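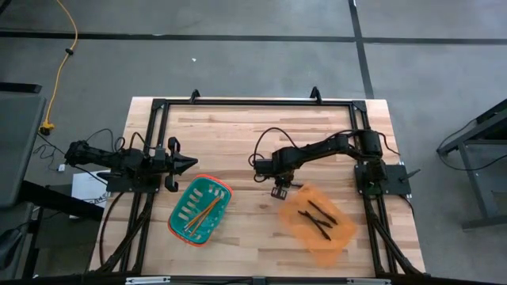
Zweiarmzelle auf Holzplatte, Profilrahmen, beide Behälter eingelegt

Rechter Arm greift nach Neustart versetzt, linker Arm einwandfrei

Gestellt von profilnut40
Kategorie: Kleinrobotik > Aufbau und Wartung

Hallo zusammen,

ich betreue eine Tischzelle mit zwei Armen auf gemeinsamem Rahmen aus Aluminiumprofil. Aufgabe: Der rechte Arm nimmt dünne Stäbe aus der flachen orangen Schale, der linke arbeitet am türkisen Korb. Steuerung über Clullix, Servobus je Arm getrennt, Versorgung je Arm getrennt.

Fehlerbild: Nach jedem Kaltstart liegt der rechte Greifer einige Millimeter neben der angelernten Position, immer in Richtung Tischmitte. Innerhalb eines Laufs ist der Versatz konstant. Nach dem nächsten Kaltstart ist er wieder da, aber nicht gleich groß. Beim linken Arm tritt nichts dergleichen auf.

Ausgelesene Werte Gelenk 2 rechts, Arm in der Ruhelage, ohne Last:
nach Kalibrierung: 3.961
nach Kaltstart: 3.876

Bereits erledigt:
- Greiferbacken getauscht, keine Änderung
- Buskabel rechts gegen das linke getauscht, keine Änderung
- Kalibrierung zweimal vollständig wiederholt, hält bis zum Ausschalten
- Firmware auf beiden Seiten gleich

Die Kabel beider Arme laufen an der vorderen Tischkante nach unten, links und rechts getrennt. Am Handgelenk rechts steht eine Kabelschlaufe nach oben, die habe ich beim Aufbau bewusst groß gelassen. Kann die Schlaufe so viel Zug ausüben, dass Gelenk 2 beim Einschalten eine andere Lage meldet? Oder ist der Encoder defekt?

3 Antworten

tn_malabanan
Encoder würde ich zuletzt verdächtigen. Ein defekter Encoder springt auch im Betrieb, und du schreibst, der Versatz sei innerhalb eines Laufs konstant.

Die Schlaufe am Handgelenk wirkt in erster Linie auf die letzten Gelenke. Für Gelenk 2 ist der Abgang an der Basis wichtiger. Wenn das Bündel frei von der Tischkante hängt, zieht sein Gewicht am ersten Stecker.

Reihenfolge, in der ich vorgehen würde:

Zelle stromlos schalten, beide Netzteile abziehen. Vorher den rechten Arm von Hand abstützen, sonst fällt er in die Schale.

Schrauben der Basis am Profil prüfen. Nutensteine setzen sich nach den ersten Betriebsstunden. Über Kreuz nachziehen und die Schraubenköpfe mit Lackstift markieren. Wandert die Markierung, hast du den mechanischen Anteil gefunden.

Abtriebsscheibe an Gelenk 2 prüfen. Zentralschraube lösen, Scheibe abziehen, Verzahnung ansehen. Bei der Bauart mit Kunststoffscheibe arbeitet sich die Verzahnung aus, dann stimmt der Encoderwert, aber der Arm steht woanders. Bei dir weicht allerdings der gemeldete Wert selbst ab, deshalb Punkt vier.

Nullpunkt im Servo prüfen. Clullix schreibt den Offset beim Kalibrieren zunächst nur in den flüchtigen Speicher. Dauerhaft wird er erst, wenn vor dem Schreiben die EEPROM-Sperre aufgehoben und danach wieder gesetzt wird. Bricht der Vorgang bei einem Servo ab, erscheint im Protokoll nur eine Warnung. Nach dem Kaltstart gilt dann der alte Offset.

Prüfung dafür: kalibrieren, Offsetregister auslesen, notieren, aus- und einschalten, erneut auslesen. Unterscheiden sich die Werte, brauchst du nichts auszubauen.

casari_nutzer
Hatte ich auch mal, bei mir war es das Netzteil. Einfach ein stärkeres nehmen.

rahmenbau_vetcombe
Zum Netzteil: Unterspannung äußert sich bei diesen Servos als Abschaltung oder Busfehler. Ein falscher Lagewert in Ruhe passt nicht dazu. Messen kostet wenig, tauschen auf Verdacht würde ich nicht.

Ergänzung zum Speicherproblem, das ich für wahrscheinlich halte. Die Wartezeit zwischen zwei Schreibzugriffen ist in der Clullix-Konfiguration für jeden Bus einzeln einstellbar. Steht sie zu niedrig, wird ein Offset gelegentlich verworfen. Wir fahren 400 ms, damit sind bei uns alle Werte erhalten geblieben. Vergleiche die Einträge für links und rechts, oft wurde nur eine Seite angepasst.

Dass der Versatz nach jedem Start anders ausfällt, erklärt der Speicher allein nicht. Dafür kommt die Ruhelage in Frage. Legt sich der Arm beim Abschalten ohne Anschlag ab, bleibt er jedes Mal etwas anders liegen. Abhilfe: festen Anschlag an das Profil schrauben und die Werte nur dort vergleichen.

Kabel: Bündel an der Basis mit einer Zugentlastung am Rahmen abfangen, erst danach über die Kante führen. Die Schlaufe am Handgelenk kann bleiben, sofern sie in der äußersten Streckung nicht spannt und beim Zurückfahren nicht unter den Unterarm gerät. Einmal langsam von Hand durch den ganzen Bereich führen.

Die Schale würde ich zusätzlich fixieren. Auf dem Bild liegt sie etwas gekippt auf der Platte. Bei so dünnem Greifgut reicht das für Fehlgriffe, auch wenn der Arm genau steht. Zwei flache Leisten als Anschlag genügen.

Nachtrag von profilnut40
Offsetregister Gelenk 2 rechts: nach dem Kalibrieren 920, nach dem Kaltstart wieder der alte Wert. Wartezeit war nur links eingetragen. Rechts jetzt ebenfalls 400 ms, neu kalibriert, Wert bleibt nach dem Einschalten erhalten. Schrauben an der Basis waren fest. Anschlag für die Ruhelage und Zugentlastung sind noch offen, Leisten für die Schale ebenso.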